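5. Who gets the last track? Running orders on label samplers

Kanchan Awasthi
2019-08-09

Print this page | E-mail this article
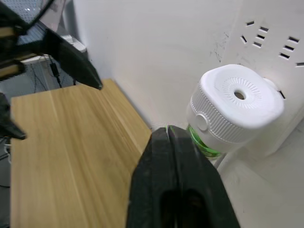
Figure 1. Black gripper fingers beside a white plastic cap with a ribbed top.

I came to this part of the study thinking the last track on a label sampler was a dumping ground. I'd grown up with the Vamaner samplers (my older cousins had all of them, mostly without sleeves) and I remembered the final song on each as the one you talked over while somebody got up to change the record. So my first guess was simple enough: labels put their safest bets up front, their oddballs at the back, and the act they were about to drop dead last.

The collection I worked from has 221 samplers in it. I threw out anything that was really a single-artist record with a guest or two, and anything where I couldn't find a release list for the label to compare against. What was left came to 145, and those are the ones I talk about from this point on. I listened to every one of them all the way through, in order, on headphones. I don't recommend doing the dub ones back to back in April with a cold.

Coding the opening track was easy. It's nearly always the act with the best-selling single at the time, and when it isn't, it's the act whose album is coming out next. The closing track gave me much more trouble. I had started with a plain yes/no for "did this act release anything else on the label afterward," and within a week I'd scrapped it, as it lumped together bands that left for more money, bands that split up, and one singer on Avel who went off to run a bakery and came back years later for a reunion single. I ended up using 5 categories, which are listed in the appendix along with my rules for the awkward cases.

Anyway, I was wrong about the dumping ground! Avel and Irnetti both used the closing slot for a long slow number by an established act, often a version you couldn't get anywhere else. Fans knew this. The letters pages I read are full of people grumbling that they'd had to buy a whole record of songs they already owned to get one extra mix (I was one of those people, so I have some sympathy). The middle of side two is where the doomed acts turn up, usually sandwiched between two hits, and usually with the shortest song on the record.

Yazzie is the exception and I've gone back and forth on what to do with it. Its early samplers were pressed in runs of 200 for sale at shows, and the order seems to have been settled by whose tape arrived first. I found one sleeve note that says as much, and another from the following year that says the order was "argued over at length," so take your pick. I kept the Yazzie records in the main set but ran everything a second time without them. The pattern for closing tracks gets a bit cleaner and nothing else moves.

One more wrinkle before I get to the CD reissues. Several of the Vamaner samplers were resequenced when they came out on disc, with bonus songs tacked on the end, so the track I'd always thought of as the closer wound up buried two thirds of the way in. For those I went by the vinyl order throughout, and the disc versions are handled separately in the next section.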